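Kongkaew Winter Percussion
Progress report to the Hustance Fund, second installment

Hi everybody,

You asked for a page on how the money is going and I'm going to run over a little, because there's a lot to tell! When I wrote my last report we had a borrowed gym, a show with no ending and a bass drum line made up of whoever was tall enough. We're in much better shape now.

Drums first, as that's where most of your grant went. The new marching snares and the tenors came in from Fernis in good order (one box of hardware went to the wrong school and had to be chased, but we have it). The old snares went down to the beginner group, who are thrilled with them and very, very loud. We still owe Fernis $400 on the harness order, and that gets paid out of the equipment line next month. I've held that money back, so it won't show up as an overrun.

We have 60 kids on the roster between the two groups. Attendance at the evening rehearsals dipped badly during exams, which I should have planned for, and we lost 3 players from the front ensemble, all to after-school jobs. Two of the beginners moved up to cover. One of them had never touched a vibraphone before January and is now playing the whole opener from memory, with four mallets in the slow part. I could write you a full report on her alone!

The show itself is called Kundilitz, and it finally has an ending. We'd been stuck on the last minute for weeks. The cymbals kept getting stranded on the far side of the floor with eight counts to get home, and every fix I tried made the tenors crash into somebody. In the end we cut the company front, let the basses hold still, and brought everyone else in around them. It's cleaner and it's a lot easier on the little guys.

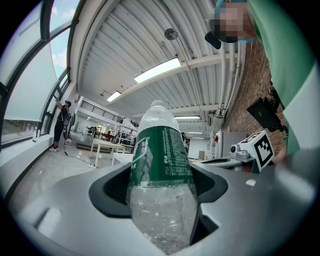
Orathai Suksawat thinks I cut too much. After the last full run she told me the closer used to scare her a bit, in a good way, and now it just sounds correct. She'd like the fast unison break put back before finals, even if the first two shows are messy. I've told her she can have it if the snares can play it at tempo by the end of February, and they've been practicing it in the parking lot ever since.

Travel is the one place I'm nervous. The bus quote came in higher than what I put in the application, so we're looking at parent cars for the closest contest and saving the bus for championships. The equipment truck is already booked and paid for. If the car plan falls apart I'll come to you before I move any money between lines.

Still to do before my next report: floor tarp repairs, judges' comments from the first contest typed up and sent to you, and new heads on the basses. I also need to get you the signed gym agreement, which is sitting on my desk under a pile of drum parts. Sorry about that! It'll go in the mail with the receipts.

Thanks again from all of us, and come see a rehearsal. Bring earplugs.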